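Vurosdale repair evening – talk notes, 20 mins max

Start with the loom. Always the loom. People blame the board, it's the wires 2 times out of three. Tug test, then meter.

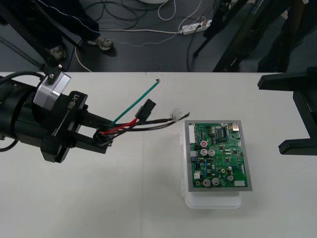

Then power off, wait, check the big caps before fingers go anywhere near. Say this TWICE. Mention the Postma job (ticket 2891) – keep short.

Plugs next. Photo every plug before you pull it, label with tape, dont trust memory.

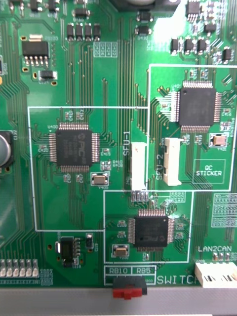 Reading a board – go slow, magnifier out. Find the printed names first, write them down. SFU-1 and SFU-2 are right beside their white connectors, so your notes can say which is which. Chip numbers same idea, U400 etc. Faint ones need a torch held low.

Stullero handout – 100 copies, by teh door. Questions, then tea.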